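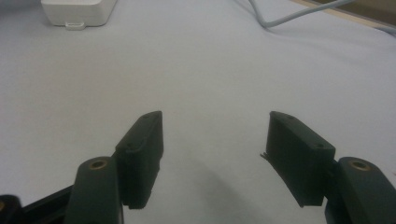
淡い灰白色の作業面。奥に白い機器と灰色のケーブル、右上に木の縁が見える。

**報道関係者各位**
3月22日(日)
Trustora

# 「置くだけで机が片づく」は本当か 作業面シリーズ「Arkirholm」の宣伝文句を検証、中間報告を公開

暮らしの道具の検証を手がけるTrustoraは、Heinonenが展開する作業面シリーズ「Arkirholm」について、使用調査の中間報告を公開しました。同シリーズは「置くだけで机が片づく」「いつでも平ら、いつでも静か」という文句で売られています。当社はこの文句をそのまま受け取ってよいのか疑問を持ち、家庭と小規模事務所での使われ方を調べました。

先に結論めいたことを申し上げると、色には見るべき点があります。「片づく」については、現時点で裏づけとなる結果を得ていません。

## 調査の概要

- 期間:4週間
- 有効回答:748件
- 対象:自宅または事務所で同シリーズを使用中の方
- 方法:書面による聞き取り、および机上の写真の提出

調査費用は当社が全額を負担し、Heinonenおよび販売を担うCavarからの資金、製品の提供は受けていません。

## 「片づく」と答えたのは23%

「使い始めてから机の上の物が減った」と答えた方は、全体の23%でした。残る方の回答は「変わらない」「分からない」、そして「増えた」に分かれます。減ったと答えた方についても、新しい作業面を入れる機会に古い書類や文具を処分した例が目立ちました。片づけたのは使用者で、作業面の手柄とするには無理があります。

自由記述には「白っぽいので、散らかると前より目につく」という声がありました。目につくから片づけるという方もいれば、目につくのが嫌で物の下に隠すという方もいます。同じ色がまるで逆の結果を生んでいる以上、製品の効果として一括りに語ることはできません。

ケーブルについての記述も多く寄せられました。作業面をいくら整えても、機器の線はどこかを通ります。カタログの写真に線が一本も写っていない点は、購入を検討される方に一度見直していただきたいところです。

## 「いつでも平ら」への疑問

もう一つの文句である「いつでも平ら」にも、当社は同意しかねます。調査で集まった写真には、表面に浅いしわや緩やかな起伏らしきものが認められる例が含まれていました。

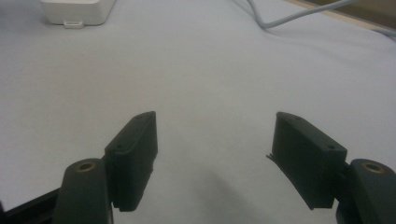
灰白色の面に見られる、かすかなしわとゆるやかな起伏。

筆記や軽い手作業に支障が出るかどうかは、用途によるでしょう。気にならないという回答も少なくありませんでした。ただ、気にならないことと平らであることは別の話です。Heinonenの説明資料には平らさの測定方法も許容範囲も記されておらず、当社の照会に対しては「通常の使用で問題のない水準」との回答にとどまりました。何をもって通常とするのかは示されていません。

なお、写真だけでは起伏の深さも原因も判断できません。当社は中間報告で、これを製品の欠陥とは位置づけていません。

## 評価できる点

つやを抑えた淡い色合いについては、「手元がまぶしくない」「紙の端が見やすい」といった好意的な感想が寄せられました。奥行き60cmの机でも圧迫感がないという回答もあります。ただし比較対象を置いた調査ではなく、同じような色のほかの品でも似た感想になる可能性は残ります。

## Cavarの売り場表示について

Cavarの一部売り場では「片づけ効果」という表示が使われていました。根拠を尋ねたところ、示されたのは使用者の感想を抜粋した資料でした。感想は感想として尊重しますが、効果という語を支えるには足りないと当社は考えます。表示の見直しについては、検討するとの返答を受けています。

## 今後の予定

最終報告は5月の公開を予定しています。表面の起伏の測定と、従来の机をそのまま使う家庭との比較を加えます。Heinonenから測定資料の提出があれば、当社の見解と異なる内容であっても全文を掲載します。

購入を急がない方には、最終報告をお待ちになることをお勧めします。お急ぎの方は、今ある机の上の物を一度すべて下ろし、拭いてから必要な物だけ戻してみてください。この手順に費用はかかりません。

**本件に関するお問い合わせ**
Trustora 広報窓口
中間報告の全文と設問票は、報道関係の方に限らずどなたにもお渡ししています。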